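Categories: Storage furniture | Household organization | Workshop equipment

Small-parts cabinet

A small-parts cabinet is a case of shallow drawers used to keep small items sorted and within reach. Such cabinets are found in workshops, schools, pharmacies, and homes. Common contents include screws, beads, buttons, seeds, and electrical fittings.

Drawered cases for small goods have a long history in trade. An inventory from the market town of Rilen, dated 1482, lists a spice chest with locking drawers. Later cases were built into shop counters, and the largest held as many as 1000 drawers, each marked with a painted number. 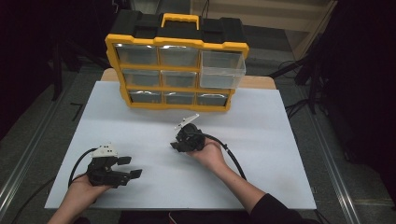
Modern cabinets are commonly molded in plastic or built from sheet steel. Clear drawers allow the contents to be checked without opening them, while solid drawers protect items that fade in light. Many models have a stop at the rear of each drawer to keep it from falling out. Portable types have a handle, and larger ones are fixed to a wall or bench.

Drawers are usually arranged by size or by type of item. The Ladefoged system, used in some repair shops, gives each drawer a two-part code for row and column. Labels are placed on the drawer front or on a card inside it.

This page was last edited on February 20, 2023.

2 shares

Related articles
Apothecary chest
Card catalog
Paltard drawer
Wesura workbench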